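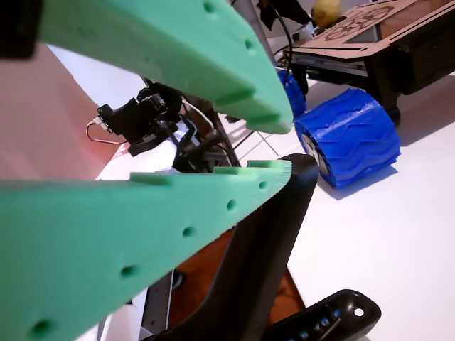 Pondgate parts gallery, set 17

Parts are shelved under Lolberg numbers, and the gallery follows the same order. Sets are added in May and again when the shelf list changes.

Servo and bracket cluster, black. Angular parts with small screws and connectors. The thin red-and-white wire leaves on the left and turns back in a small arc. Wheels: blue. Wall panel: salmon pink.

Shelf notes
Servo screws are kept with their brackets, 5 to a bag. Wire is cut to 390 mm from stock and trimmed at the bench. The Griltum list still gives 400 mm; use the shorter figure. Label both ends before fitting.

Previous set: Głowacki hinges and catches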